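Workshop notebook, Domestic Tasks Group, Godstead
Entry for 29 Mar 2021

Purpose of entry: to record the present position on table clearing, following the review of the January sessions, and to set out what is to be done before the next visit to Farnden.

The question put to the group was whether a machine can yet be trusted to clear a household table unattended. The short answer is that it cannot. It can do parts of the job well enough to be useful, and the parts have improved since the winter. The longer answer is below.

Work reviewed. The set now holds 1,286 attempts, of which 122 were withdrawn because the start or finish was missing from the log. Withdrawn attempts have been kept in a separate folder and should not be deleted. The Gendville share was entered under the old task names and still needs to be renamed before the two halves can be compared.

Single objects. Boxes with flat sides are picked up reliably when they stand alone on a plain surface. Cups are satisfactory if the handle is turned away. Soft packets remain poor. The usual fault is that the fingers close on the loose end, lift, and let the contents swing the packet out of the grip. Closing more slowly was tried and made little difference. Closing lower down did help, but it brings the fingertips into contact with the cloth, and the cloth is then dragged along with everything on it.

Stacked objects. No rule has been agreed. The Chiang method treats a stack as one object until the lift fails and then tries the top item. Colleagues at Farnden prefer to take the top item first in every case. The second course is slower and has caused less breakage. It is recommended that we adopt it for the kitchen tasks and leave the bench tasks as they are.

Shop floor. The sorting of fixings into bins at Godstead continues without supervision for 40 minutes at a time. This is the only chore on the list that has been passed for unattended use. It should be noted that the bins are bolted down, the lighting does not change and the parts are all of one kind. None of these conditions can be expected in a home, and the result should not be quoted as though it applied to one.
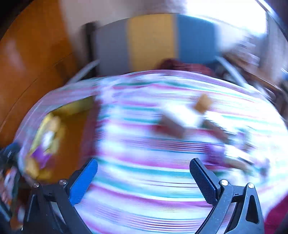
Patterned cloths deserve a heading of their own in the next report. The present software looks for the edge of an object by a change of colour, and on a striped cloth it finds edges everywhere. The cloth with the white, magenta-purple and teal bands is a fair test of this, particularly with small purple and white items lying on it and a yellow and purple packet beside the tray. Fast movement of the gripper makes matters worse, as the smaller items run together in the view and cannot be told apart. The white box with the tan-brown block on top should be entered as a stack, in line with the recommendation above. Glare from windows is to be noted separately and not put down as a fault of the cloth.

Points outstanding:
Speed limit for the approach to be agreed with Farnden. Present value is left to the operator.
Wording of the task sheet. "Clear the table" has been read by some as including the cloth. Suggest "remove all items from the cloth".
Trays. It is not settled whether a tray counts as an item or as a place to put items. Both readings appear in the log.
Pads to be inspected for wear and the condition entered on the card before each session.

The target of 1,000 usable attempts has been met, so no further general sessions will be booked. Remaining time is to go to soft packets and patterned cloths. Copy of this entry to Gendville.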